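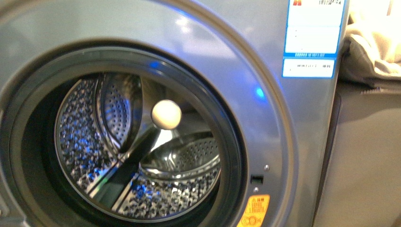 *Minutes taken by Teresa Makowska, Urdale laundry trial, 10th March*

**Present:** Iwona Domański (chair), Teresa Makowska (minutes), Walczak (arm controls), Randow (site safety)

**Apologies:** none

## 1. Previous minutes

Accepted with one change. Item 4 should read "wrist cable", not "wrist camera cable".

## 2. Arm stop at the washer

Iwona went through the fault. On run 444 the Trosar arm was reaching into the drum of the front loader when it kept pushing after touching the steel. The force limit should have stopped it straight away. It stopped 2 seconds later, when the operator hit the red button. The drum was empty and the power to the washer was off at the wall. No one was hurt.

The gripper pads were scuffed and have been replaced. There is a light mark on one of the drum lifters. The rubber gasket was checked by hand all the way around and has no tear.

Walczak has read the log. The arm's depth reading jumped several times while it was inside the drum. He believes the shiny dimpled steel is the cause, as the surface throws back a lot of glare and the lifters have holes through them. The arm was told the back of the drum was 36 mm further away than it was.

Teresa asked why the force limit did not catch this. Walczak said the limit had been raised in September for pulling wet towels and was never set back for empty drum runs. The change is in the settings file but was not written in the site book.

Randow said he was treating the two faults separately. A bad depth reading will happen again on this sort of metal, and the force limit has to work when it does. He does not want the depth fix used as grounds for starting up again. Iwona agreed.

## 3. Blue light in the drum

Teresa raised the blue glints on the drum wall and asked if they could add to the bad readings. Walczak does not know. He will run the depth check with the room lights on and off and log both. No change to the lighting until he has done so.

## 4. Stop button

The operator was able to reach the button but had to step past the door to do it. Randow wants a second button on the side away from the hinge. Iwona asked for it to be wired into the same stop circuit and tested before the arm is powered. Agreed.

There was some talk about moving the washer out from the cabinet to give more room. Left for now, as the hoses are short.

## 5. Restart

The arm stays locked off for at least 72 hours and until Randow signs the site book. The first runs will be at low speed with the washer unplugged and the door tied back. Two people are to be in the room.

Wet load runs are on hold. Iwona will let the Urdale office know that the dates have moved.

## 6. Actions

- Walczak: put the force limit back to the old value, test it against the load cell, and send the results to Randow.
- Walczak: depth check, lights on and off.
- Randow: fit and test the second stop button.
- Teresa: add a page to the site book for settings changes, with a line for two signatures.
- Iwona: write up the fault for Trosar and attach the log.

## 7. Other business

Spare gripper pads are down to one set. Teresa to order more.

Next meeting to be called by Iwona once the load cell results are in.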